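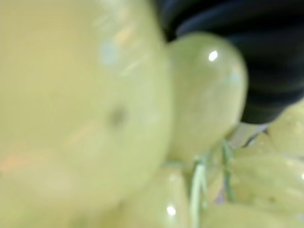
Green grapes, close up

Ellery Rolling Book Display, Double-Sided
Sold by Clemer Store Fixtures
Item no. 1618-E
$698
Ships in two cartons

The Ellery is a double-sided rolling display for bookstores that have to move things out of the way in the evening. Most of our customers use it in the middle of the sales floor during the day and push it against a wall for readings, book clubs and story time. Both sides can be shopped when it is out on the floor. When it is against a wall, one side still faces the room.

Each side has five shelves. The lower shelves are flat and take hardcovers and trade paperbacks spine out. The top shelf on each side tilts back and has a front lip, so books can stand face out without sliding off. If you would like more face-out space, order the Prukham tilt insert, which drops onto any flat shelf and needs no tools.

Frame and shelves
The frame is welded steel with a powder coat finish, in black or oatmeal. Shelves are birch plywood with a clear finish. They lift out for cleaning and can be set at different heights, except for the bottom shelf, which is bolted to the frame and should stay there when the unit is moved.

Casters
All casters swivel and all of them lock. We use the Skornard rubber caster on this model because it rolls over a door threshold without much trouble and does not mark wood floors. It will roll on low carpet. On thick carpet it is hard to push when full -- take the top shelves' worth of books off first.

Loading
Load both sides evenly, heavy books at the bottom. Art books and cookbooks belong on the bottom shelf. Do not load one side completely while the other is empty. Keep children off the base.

Signs
A sign channel runs along the top on both sides and takes standard card stock. Blank cards are included. The channel is open at the ends, so a longer sign can be used if you don't mind it sticking out a little.

Assembly
The side frames come welded. You attach the base, the center panel and the casters with the hex key in the hardware bag. Two people should do this, mainly for the step where the unit is stood upright. Instructions are in the second carton, under the shelves.

From a customer
"We have four of these now. On event nights we clear the floor after closing and set up chairs, and in the morning everything goes back where it was. I would like a wider sign channel, but the wheels have held up well." -- Shona Ashby, bookstore owner

Ordering and shipping
In-stock units leave our warehouse within five business days. Oatmeal is made in smaller runs and may take longer; the next run is in March. Delivery is to the curb. Inside delivery can be added at checkout.

Returns are accepted on unassembled units in the original cartons. Replacement casters, shelves and hardware bags are sold separately under Parts.

Related items
Prukham tilt insert
Skornard replacement caster, locking
Ellery single-sided display
Sign cards, blank, pack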